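Cup rack on the desk or back in the kitchen?
Home Workspace > Desks and Tables

flister
Sun 25 November
I share a work table with one other person and we keep arguing about cups. We got a small wooden rack, the kind with slanted dowels, and it has lived on the left side of the brown table for a few weeks. Cups hang on it upside down between uses.

My side of it is that a cup on a peg can't be knocked over. Before the rack I spilled coffee 4 times in October, once into a keyboard that cost me 100 dollars to replace. 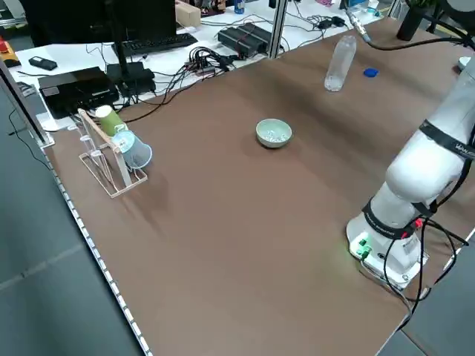 The other half of the argument is paper cups. I rinse mine and hang it up next to the plastic one. My table mate says a paper cup belongs in the trash after one drink and that the rack should go back to the kitchen. Who's right?

coppens
Your table mate, on the paper. The rim goes soft and then the seam leaks. Plastic is fine to hang.

stania
Keep the rack, but put it on the floor side of the desk or on a shelf. Water runs down the dowels and sits under the base. I had a rack from Perketti on an oiled table and it left a ring I had to sand out.

flister
No ring so far. I shake the cups out first.

perk_up
Disagree with coppens. I get a full day out of a paper cup if it's only water. A box of 200 lasts me most of a year that way.

coppens
Water, sure. He said coffee.

flister
The coffee was before. I drink water from the paper one now.

coppens
OK, then it's less bad. I'd still toss it at night.

stania
I'd worry more about bottles than cups. An open bottle on a work table is the same spill -- only bigger. Put the cap back on every time.

flister
Fair. I'm bad about caps. They end up lying next to the bottle.

perk_up
Get one with a flip top. And put a folded dish towel under the rack, which takes care of the ring.

flister
Will try the towel. The rack stays for now, and I'll throw the paper cup out at the end of the day.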